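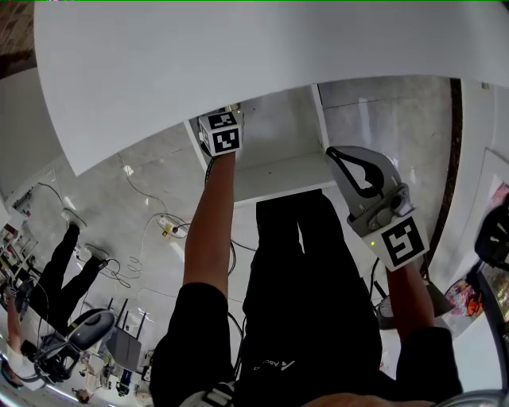
Section 4: Placing the Bramo table and connecting the power

Please read the whole section one time before you begin. The table top and the base cabinet must already be joined as explained in section 3. If the four corner bolts are not yet tight, go back and finish this work first.

This section is valid for the Bramo table with curved top and open base cabinet, in white. For the straight top, the steps are the same, but the measurements in 4.1 are different and you will find them on the sheet in the carton.

4.1 Choosing the place

The curved top is 2,004 mm long at its longest line. The Bramo is made to stand in the room, with people on both long sides, so it needs more space than a desk that stands at a wall. Measured across the table, we ask for a free width of 3,571 mm in total. In this width a person can sit on each side and another person can still walk behind one of the chairs.

1. Mark the two ends of the table on the floor with paper tape.

2. Look for the nearest wall socket. The mains lead of the Diekmann power strip should reach the table without being stretched.

3. Check that no door opens against the table or against a chair.

4. Walk between the door and the tape a few times, in the way people will really go. If you always step over the line where the mains lead will lie, turn the table or choose another socket.

Note: Do not put the table over a floor drain or a floor socket with a raised cover. The cabinet has a flat bottom and will rock.

4.2 Preparing a tiled floor

Large smooth tiles are a good floor for this table, but two things need attention. Tiles are seldom perfectly level at the joints, and small stones under the cabinet will scratch them when you push.

1. Sweep the floor and then wipe it with a damp cloth.

2. Let it dry completely. The felt pads do not hold on a wet tile and the glue becomes weak.

3. Clean the underside of the cabinet also. There is often some dust from the packing.

4. Fix the felt pads from bag C. Press each pad with your thumb and count slowly to 28.

5. Lay the blanket from the carton on the floor, lift the cabinet onto it and pull the blanket to the marked place. Two persons are needed, one at each end.

Caution: Do not lift the table by the edge of the top. The top is strong against weight from above, but the edge is thin where it curves and it is not made for carrying. Lift always at the cabinet.

Caution: Do not pull the table over a cable. A cable with a pressed place may look good from outside and still be broken inside. If it happened, change the cable.

4.3 Levelling

1. Remove the blanket.

2. Put a spirit level on the top, first along and then across.

3. Open the small round covers inside the base cabinet. Under each cover is a foot with a six-sided hole.

4. Turn the foot with the long key. To the right makes this corner higher, to the left makes it lower. Half a turn is often enough.

5. Press with your hand on each end of the top. If it moves, one foot does not touch the floor. Turn only this foot until the movement stops.

6. Close the covers.

Note: A joint between two tiles directly under a foot will make the levelling difficult. Move the table a little to one side, so the foot stands on the full tile.

4.4 Fitting the Clilley cable tray

The Clilley tray is delivered in its own flat box. It hangs below the top, behind the cabinet, and takes the cables away from the floor. You can use the table without it, but then please read 4.7 with special care.

1. Lie or kneel under the top and find the row of threaded holes. They are closed with white caps. Pull the caps out and keep them.

2. Put the two brackets at the holes with the long side pointing to the cabinet.

3. Turn in the screws by hand first. When all are in, tighten them with the screwdriver. Do not use a powered tool, the thread is soft.

4. Hang the tray in the brackets and push it towards the cabinet until you hear a click.

5. Pull it down lightly to test.

Caution: Mind your head when you come out from under the table. The brackets have no soft cover.

4.5 Sorting the cables

This step takes the most patience, and it is the step which many customers leave out. It is much easier to sort cables before they are connected.

1. Put all cables on the floor beside the table, black and white separately. Open every coil completely and take out the knots.

2. Take away what you do not need. A cable without a device goes back in the drawer or in the box, also if you think you will maybe need it in August.

3. Write on a label what each cable belongs to, and put one label near the plug and one near the other end. Ten white cables look all the same when they go into the strip.

4. Look along the whole length for cuts, hard bends and brown places. Do not use a damaged cable, and do not repair it with tape.

5. Lay the long cables together on one side and the short ones on the other. The long ones will go in the tray first.

4.6 Connecting the power strip

The Diekmann strip can lie in the tray or stand in the open compartment of the cabinet. We recommend the tray for devices which stay connected always, and the compartment if you plug and unplug every day.

1. Switch the strip off. It must not be connected to the wall at this moment.

2. Lay it in the chosen place with the switch towards you.

3. Plug in the devices. Big adapters go at the ends, where they do not cover the neighbour socket.

4. Put the rest of each cable in loose loops, not wider than the tray. Hold the loops with the textile bands from bag D. Do not pull the bands tight.

5. Lead the mains lead down along the back leg of the cabinet and fix it with the two clips.

6. Connect the mains lead to the wall socket and switch on. The light in the switch shows that the strip has power.

7. Switch on the devices one after the other.

Caution: Never connect a second power strip to the first one.

Caution: Do not connect heaters, kettles or coffee machines to the strip at this table. These belong directly in a wall socket.

Note: Do not wind the mains lead in a narrow coil when it is in use. A narrow coil can become warm. If the lead is too long, lay it in wide curves in the tray.

4.7 If cables must stay on the floor

Sometimes a strip has to lie on the tiles for a day or two, for example when devices are still being tested – the tray is then not practical. This is possible if you keep to the following points.

1. Put the strip close to the cabinet and away from the side where people walk.

2. Let the cables run in one direction and close together. Loops which stand up from the floor catch a foot easily, more than a cable which lies flat.

3. Where a cable must cross a walking way, use the flat floor cover (not delivered). Tape alone does not hold long on smooth tiles.

4. Leave a little slack at each device, so that a pull on the cable does not pull the device from the table.

5. A device that is held in the hand needs a free cable as long as the arm can reach, plus 100 mm. Lead this cable from the tray over the edge at the side of the user. It should not come across the table.

6. Tell everybody who works in the room where the cables are.

7. Before the floor is wiped, switch off the strip, pull the mains plug and lift everything up. Connect again only when the tiles are dry.

4.8 Using the open compartment

The compartment in the cabinet has no door, so air can pass. Please do not close it with a board or with a cloth when an adapter is inside.

– Heavy things go on the bottom, never on the cables.
– Papers and the power strip should not share the same compartment.
– The square edges can be wiped with a soft cloth and a little soap. Strong cleaners make the white surface yellow.
– Do not sit or stand on the cabinet.

4.9 Small problems

The table rocks after some days.
The felt pads have become thinner under the weight. Repeat 4.3.

The tray comes down at one side.
The click in step 4 of 4.4 was not complete. Empty the tray, take it out and hang it in again.

The strip has no light.
Test the wall socket with a lamp. If the lamp works, press the switch of the strip again and control that the plug is fully in. If there is still no light, do not open the strip. Send it back to Jorkard.

A device goes off when somebody moves a chair.
The mains lead is probably touched by the chair leg. Check the clips at the cabinet leg and look at the lead for damage.

There are grey marks on the tiles.
They come from the blanket or from black cable covers. Warm water with a little soap takes them away.

4.10 Before you continue

Go through these points with the table in its final place:

– all feet touch the floor
– the tray is clicked in and does not hang down
– each cable has two labels
– no cable lies under a foot or under a chair
– the switch of the strip can be reached without moving the table
– the white caps from 4.4 are kept in bag D

The chairs and the screen arm are explained in section 5. For spare pads, clips and bands, please write to Jorkard and give the number from the sticker inside the cabinet.

Text of this section last changed: 19th May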